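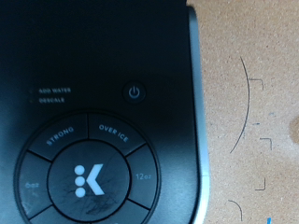
Photo: Binta Jibrin

Student Projects | Water and Environment

Hard water in the shared kitchens at Plurnton Hall

Radek Slanina, Funmilayo Oyelaran and Binta Jibrin
Submitted 12/24/22

Plurnton Hall gets its water from a chalk borehole, and students there have complained for years about white marks on taps and cloudy tea. Our project set out to measure how hard the water is and whether a jug filter makes a difference that residents would notice.

We took samples from the cold taps in 2 kitchens, one on the ground floor and one on the top floor. Each sample was 200 ml. We tested them by titration with EDTA in the teaching lab, where Giuliana Cárdenas showed us how to judge the end point, when the colour goes from wine red to blue. Our first titrations in July were spoiled by old indicator and are left out of the results.

The unfiltered water was hard in both kitchens and there was no clear difference between the floors. Water passed through a new Fenderano jug was much softer. By the end of the cartridge's life, the filtered water was almost as hard as the tap water.

We also gave a short questionnaire to 22 residents. Most knew that kettles fur up, but fewer knew that coffee makers need descaling too, even where the machine has a light for it. Several used vinegar. Citric acid was less well known, although it smells less and is cheap to buy as a powder.

The main weakness is the small number of sampling points. We did not test the hot taps, and we relied on residents to say when they had changed a cartridge. Hưng Trương is planning to repeat the work in Nwosu House, which has a softener in the basement.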